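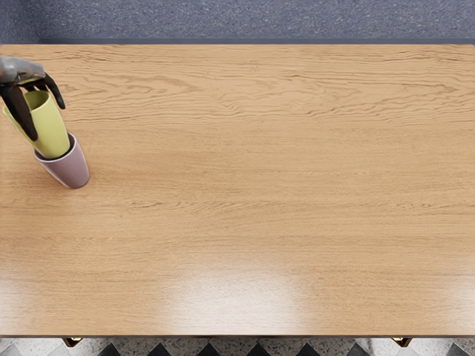 Clotilde Vidal wrote back within the hour that the demo pack had sold her: if the Dakesis hand can put one cup inside another in simulation, her lab would take it on trial, and why were we still asking questions?

Home Modules Handouts Reading Staff Contact
Search this module Go

Buying Automation: notes for session 4
Reading a supplier's demo pack

Keep her reply by you, as we come back to it twice. The product is the Dakesis stacking kit, sold by Tirkov as a two-arm package: hands, control software, a simulator and a set of ready-made tasks. Cup stacking is the task they lead with. You have the brochure and the trial terms in your reading folder. Read the trial terms first.

1. What the rendered stacking task supports

A yellow-green cup, held tilted in dark jointed fingers, has its lower end inside a lavender-pink one. So the software can show a hand in that position over that cup. I would grant Tirkov that much and stop there. A single still says nothing on whether the cup was let go cleanly, how the hand got there, or how many tries came before it.

Look also at how kind the set-up is. The cups are plain, with no handles, and the rest of the wooden tabletop is bare. There is nothing to knock over and nothing to reach round. A kitchen, a canteen or a teaching lab will not offer that much open table.

And the package is priced as two arms. One gripper is in view. Cup stacking may well be a two-arm job in other parts of the pack, but the buyer should ask to see it done.

2. The figures in the brochure

Tirkov quotes 704 simulated runs. It does not say how many different starting positions those runs covered, and 704 repeats of much the same start would be worth very little. The only test on real hardware is given as 26 runs, 18 of them counted as successes. That is a little under seven in ten. The brochure puts the larger number on the cover and the smaller one in a footnote.

"Success" is defined as the upper cup being "seated". I have asked twice what seated means. Hậu Bùi at Tirkov replied that it is judged by the software. Well, yes, but by what rule? A cup resting crooked on the rim of another might pass or might not, and we can't tell from the papers.

3. Simulator and real cups

Points to raise with any supplier, this one included:

- How is friction set, and did anyone measure it on a real cup?
- Do cup size and weight change between runs?
- Does the software get the cup's position from a camera, or is it simply told?
- Who resets the table, and is that time counted?

The third matters most to me. A program that is handed exact positions has skipped the hard part of the job. The Langlois kit we looked at last time at least printed this on page one.

4. Trial terms

The trial runs through August, when most teaching labs are shut. Support is by email. Damage to the fingers is the customer's cost, including damage during a ready-made task, and I would not sign that clause as it stands. Irkden offers a shorter trial but covers the hand.

For Tuesday

Draft a one-page answer to Clotilde Vidal. Say what you would need from Tirkov before agreeing to a trial, and which of your demands you would drop if they pushed back. Bring it on paper.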